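Packing line gets automated, what happens with the people who pack now?
Posted in Work and Jobs by Amoron

I work in the packing room of a company that sells small parts in plastic boxes. In October they told us that a part of the packing will be done by robots. We are 93 people in the building and most of us learned this work by hand, from an older colleague. My manager says no one will lose the job, but the tasks will be different. Did somebody go through this already? What did change for you in the daily work?

Covadonga Villanueva
Wednesday, April 28, 2021

We had the same in our warehouse, and I am now one of the two packers who moved to the teaching station.

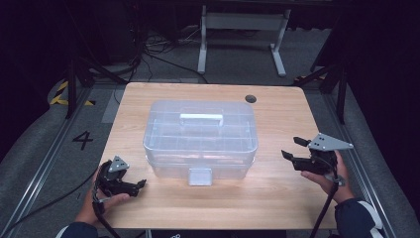
My work changed more in the body than in the head. Before, I closed boxes with my fingers and did not think about it. Now I must think where each side of the box is held. Take a clear box with a handle on the lid and a small white latch in front, with one gripper in each hand, left and right of it. With fingers you find such a latch without looking, but with two black jaws you have to look at it all the time. In my first week I was slow and a little ashamed. Ask your manager for a training time without targets, and ask it in writing. We got 470 practice rounds each before somebody measured us. Ask also for breaks, my wrists were tired in the evening.

Dolan

They always say no one loses the job. Wait and see.

Urnitz

I agree partly with Dolan. At our place the people stayed, but the evening shift was closed, and for parents this was good and for others it was less money. So please ask about the shifts and the extra pay too, and ask who will repair the machines, for this work is often paid better.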